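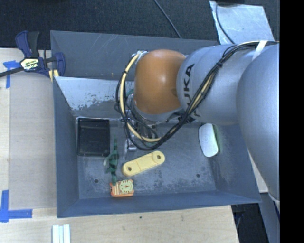
읽는 시간 6분

만성 B형간염 항바이러스제 중단 연구 참여자 모집

Prellbridge 임상연구센터 간질환연구실에서는 먹는 항바이러스제를 오래 복용해 온 만성 B형간염 환자를 대상으로, 약을 중단한 뒤의 경과를 관찰하는 연구(연구명 Trollari)의 참여자를 모집합니다. 전체 모집 인원은 427명이며, 본 센터와 Hawthorne 병원 두 곳에서 나누어 등록합니다.

연구 배경

만성 B형간염 치료에 쓰이는 뉴클레오시드(뉴클레오티드) 유사체는 바이러스 증식을 잘 억제하지만, 간세포 안에 남아 있는 바이러스 유전물질까지 없애지는 못합니다. 그래서 많은 환자가 수년 이상 약을 복용합니다. 일부 환자는 약을 중단한 뒤에도 바이러스 수치가 낮게 유지되고, 그중 일부에서는 표면항원(HBsAg)이 소실되기도 합니다. 반대로 중단 후 간염이 다시 악화되는 환자도 있습니다. 본 연구는 중단 시점의 표면항원 정량값과 면역 지표로 이 차이를 미리 구분할 수 있는지 알아보고자 합니다.

참여할 수 있는 분

- 만 20세 이상으로 만성 B형간염 진단을 받은 분
- 항바이러스제를 최근까지 빠짐없이 복용하고 있으며 복용 기간이 4년 이상인 분
- 최근 혈액검사에서 바이러스 DNA가 검출되지 않은 분
- e항원(HBeAg) 음성인 분
- 정해진 일정에 맞추어 외래 방문이 가능한 분

참여할 수 없는 분

- 간경변증 또는 간암을 진단받은 적이 있는 분
- C형간염, D형간염 또는 HIV에 함께 감염된 분
- 면역억제제나 항암제를 사용 중이거나 사용할 예정인 분
- 임신 중이거나 수유 중인 분, 연구 기간 중 임신을 계획하는 분
- 최근 6개월 이내에 다른 임상연구에서 시험약을 투여받은 분

위 조건에 해당하더라도 선별검사 결과에 따라 등록이 되지 않을 수 있습니다.

연구 절차

먼저 선별 방문에서 설명을 듣고 동의서를 작성한 뒤 혈액검사, 간 초음파, 간섬유화 검사를 받습니다. 결과가 나오면 담당 연구자가 등록 가능 여부를 전화로 알려 드립니다.

등록된 분은 무작위 배정에 따라 복용을 중단하는 군과 기존 약을 계속 복용하는 군으로 나뉩니다. 배정 결과는 참여자나 연구자가 선택할 수 없습니다. 추적 기간은 2년입니다. 중단군은 처음 6개월 동안 2주마다, 이후에는 정해진 일정표에 따라 방문합니다. 유지군의 방문 간격은 이보다 깁니다. 방문할 때마다 20mL의 혈액을 채취하며, 일부는 면역세포 분석을 위해 Cirton 검체보관실로 보내 냉동 보관합니다.

예상되는 위험

약을 중단하면 바이러스가 다시 증식하고 간수치가 오를 수 있습니다. 드물게 황달이나 간부전처럼 심각한 상태로 진행할 수 있습니다. 연구계획서에 정한 기준을 넘으면 즉시 약을 다시 복용하게 됩니다. 심한 피로, 짙은 소변색, 눈이나 피부의 황변, 오른쪽 윗배 통증이 있으면 예정된 방문일을 기다리지 말고 연구실로 연락해야 하며, 야간이나 휴일에는 가까운 응급실을 이용해야 합니다. 채혈 부위에 멍이나 통증이 생길 수 있습니다.

연구에 참여하기 전에 임의로 약을 끊지 마십시오. 등록과 배정이 끝날 때까지는 지금 드시는 약을 그대로 복용해야 합니다.

비용과 보상

연구 목적의 검사비는 연구비에서 부담합니다. 방문할 때마다 교통비를 지급하며, 중도에 그만두더라도 그때까지 방문한 횟수만큼 지급합니다. 유지군의 약값과 연구와 관련 없는 진료비는 평소와 같이 본인이 부담합니다. 연구로 인해 건강상의 손상이 발생한 경우에는 피해보상 규약에 따라 보상합니다.

개인정보와 참여 철회

수집한 자료와 검체에는 이름 대신 연구번호를 붙입니다. 참여는 본인의 자발적 의사에 따르며 언제든지 철회할 수 있습니다. 참여하지 않거나 중간에 그만두어도 이후 진료에 불이익은 없습니다. 철회할 때는 보관 중인 검체의 폐기를 요청할 수 있습니다.

신청 방법

본 센터 외래 접수처 또는 Hawthorne 병원 소화기내과 외래에서 신청서를 받아 작성해 주십시오. 다른 병원에 다니는 분은 최근 혈액검사 결과지와 처방 내역을 함께 가져오시면 됩니다. 선별 방문은 9월까지 진행하며, 모집 인원이 차면 일찍 마감할 수 있습니다.

2024년 4월 30일
Prellbridge 임상연구센터 간질환연구실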